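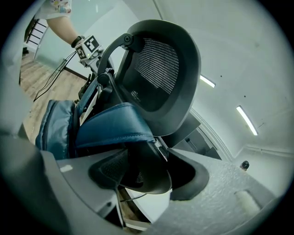
The chair will not save your back

A leaflet came through my door last month from a firm called Cabral, who would like to assess my home working set-up. For £396 they will look at how I sit, write me a report and, I assume, recommend something that costs more than £396. The leaflet says that poor seating is "the hidden cost of the home office". It doesn't say who worked that out, or how.

I have been writing this newsletter long enough to remember when the hidden cost was the mouse mat. Then it was the height of the screen, then it was sitting at all, and for a couple of years you couldn't walk through an office in Flomthorpe without finding a colleague stood at a raised desk, shifting from foot to foot and telling you how much more alert they felt. Most of those desks are now permanently down. Ours at the old place had a pot plant on the crank.

So I read the leaflet with a raised eyebrow, and then I did what I suspect most people don't do, and asked for the evidence. A polite reply arrived two days later with a link to a survey. The survey had been paid for by Tolon, who sell chairs. It asked 500 people who had bought a Tolon chair whether they were more comfortable than before, and a large majority said they were.

I'm sure they did. If I had just spent that sort of money on a chair I would say so too, probably to strangers. What the survey doesn't have is anybody who was given a cheap chair and told it was a dear one, or anybody who was simply told to get up and walk to the kettle more often. It has no follow-up either. People were asked once, 22 days after delivery, when a new chair is still a treat.

None of this means a good chair is a con. If you're perched on a dining chair with a slat in the wrong place for eight hours, then yes, get something better, and get something that goes up and down. A seat that lets your feet rest flat on the floor is worth having. So is one that doesn't tip you forward. Past that point I start to lose the thread of what is being sold. Lumbar support that "learns". Armrests that move in four directions, when my arms have only ever asked for one. A foam named after a sort of cloud.

The word that does most of the work in these brochures is "posture", and it is a slippery one. We all think we know what good posture is: upright, shoulders back, like a child being told off. Yet ask for a firm answer on whether sitting that way prevents backache in people who don't already have it and the language goes soft very quickly. It "may help". It is "widely recommended". You see the same thing with the angle of the knees, which every brochure gives as a right angle, and I have never found one that explains why.

I rang Rhonda Doucette, who was a physiotherapist in Flomthorpe for most of her working life and has no chairs to sell. I asked her what the best sitting position was. "The one you're about to move into," she said, which I gather is an old line in the trade. When I pushed her she was less neat about it. Some of her patients got better after buying an expensive chair, some got better after buying nothing, and a fair few got better while they were still on her waiting list. She had no idea how to tell the first lot from the last lot. "And nor does anyone with a shop," she added.

What she did say, and more than once, was that people don't move. They used to be made to move by the day itself. You walked to the bus, you walked to the canteen, you walked across the building to ask something because the phone was engaged. Work from home takes out nearly all of that. My own commute at present is across a landing. I had a look at how often I got up one morning in April and was so embarrassed by the result that I'm not printing it.

Cabral's man, when I put this to him, agreed that movement mattered and said their report had a section on it. I asked if I could have only that section. He said the service was not offered in parts.

There is a second problem, which is money, and whose it is. Some employers are now offering staff a grant for furniture, and I've heard from readers who were told to choose from a list. One reader's list had 2 chairs on it, both made by the same firm. Another was told she could have a chair but it would remain company property and might be collected if she left, at her expense. Do read the letter before you sign for anything. A chair that you have to drive back to Iseditz at your own cost is a loan with wheels on.

And if you are self-employed, as plenty of you are, the grant is your own wallet. In that case I'd go second-hand. Offices are clearing out all over the place and there are very decent chairs going for about a tenth of what they cost new. Sit in it first, for longer than feels polite. Take a book. Try the height lever with your weight on the seat and see if it slowly sinks, as that's the fault that gets left out of the advert. Check that the castors suit your floor. If the seller won't let you sit there for a quarter of an hour, go and see another one.

As for apps that buzz to remind you to stand, I tried one for a fortnight. It buzzed in the middle of phone calls and kept quiet all through a long afternoon of invoices. It also wanted to know my weight, my date of birth and my contacts, and I couldn't see what my sister-in-law's number had to do with my spine. A kitchen timer does the same job and keeps its mouth shut about it. So does drinking more water, for reasons I needn't go into.

I should say that several readers swear by their chairs, and wrote in at some length after I grumbled about this in a previous issue. One told me his had changed his life. I asked what else he had changed at the same time, and he said he'd got a dog. I have no quarrel with the chair. I would simply like to see the chair without the dog.

If you have had an assessment from Cabral or anybody like them, I'd be glad to hear what you paid and what was in the report, with the name of your employer taken off. I would especially like to hear from anyone who was told that the chair they already had was fine. I'll come back to this in September, once there are enough replies to make a fair go of it. Please don't send me brochures, as I have the full set.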